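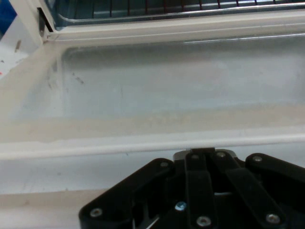 4. Fitting and using the drip tray and wire rack

Read section 3 first if the shelf is not yet level. A shallow tray shows up a sloping shelf very quickly, and no amount of shuffling the rack will put it right.

The leaflet packed with the Skirard set says the tray and rack are "ready to use from the box". We would not take that at its word. Wash both parts, check them, and only then put anything on them.

4.1 Before first use

1. Take off all film and tape. Look under the rim of the tray as well as on top.

2. Wash the tray in warm water with a little washing-up liquid. Use a soft cloth. Rinse and stand it on its long edge to drain.

3. Wash the rack separately. Run a dry tea towel along each wire. If the cloth snags, the wire has a rough end and the rack should go back to the shop.

4. Set the empty tray on a flat worktop and press each corner in turn. A slight rock is common in white plastic trays of this depth and the seller will probably tell you it settles with use. Ours did not. Ask for another.

Note: The Clandus rack is sold as fitting "all standard trays". There is no standard we could find. Measure the inside of the tray between the raised lips, not across the outside, before you buy one on its own.

4.2 Setting up

1. Place the tray with a long side facing you. Leave a gap of 7 cm between the back rim and the wall so that you can get a hand behind it.

2. Lower the rack in with both hands. Keep it level until the wires are resting, then let go. Do not drag it into position.

3. Push down gently in the middle of the rack. It should not tip or spring.

4. Pour 2 cups of cold water into the tray and watch where it goes. It should spread across the floor. If it runs to one end, go back to section 3.

5. Empty the tray, dry it and put the rack back.

Caution: The rim is a lip, and it was not made as a handle. Lifting a full tray by the front rim alone will bend it, and the water will come out over your feet. Take the rack away first, then support the tray from beneath with both hands.

4.3 Daily use

1. Put heavy items in the middle of the rack and lighter ones towards the ends.

2. Leave space between items. The Skirard box promises dry dishes in 30 minutes. We have managed that with two saucers and an open window. A full load of bowls and mugs wants the whole evening.

3. Empty the tray once a day, even if there looks to be very little in it.

4. Wipe along the inside of the front rim, where the floor turns up to meet it. Dirt collects there and is easy to miss from above.

Caution: Do not put pans straight from the hob on the rack. The wire may cope, but the plastic beneath it has not been given any heat rating on the box or in the leaflet.

4.4 Scratches, scuffs and cloudy patches

White plastic marks easily. The word "scratchproof" on the sleeve should be ignored. Fine lines and scuffs on the tray floor do no harm as long as a fingernail passes over them without catching.

For a cloudy patch:

1. Take out the rack.

2. Cover the patch with warm water and a spoonful of white vinegar.

3. Leave it while you do something else, then wipe and rinse.

4. If the patch is still there, repeat once. After that, accept it.

For small dark smudges, use bicarbonate of soda mixed to a paste with water and rub lightly with a damp cloth. Do not use wire wool. Smadi cleaning paste is often recommended for this job; on our test tray it did no better than the bicarbonate and took longer to rinse away.

Note: Vallent sells a clear liner, part 28, to protect the tray floor. It keeps new scratches off, but water gets underneath and sits there. If you use one, lift it out every time you empty the tray.

4.5 When to replace

Replace the tray if it has a crack of any length, or if the rim has pulled away from level. Replace the rack if wires have come loose or rust returns after cleaning. The two parts can be bought separately, although the leaflet does its best to suggest otherwise.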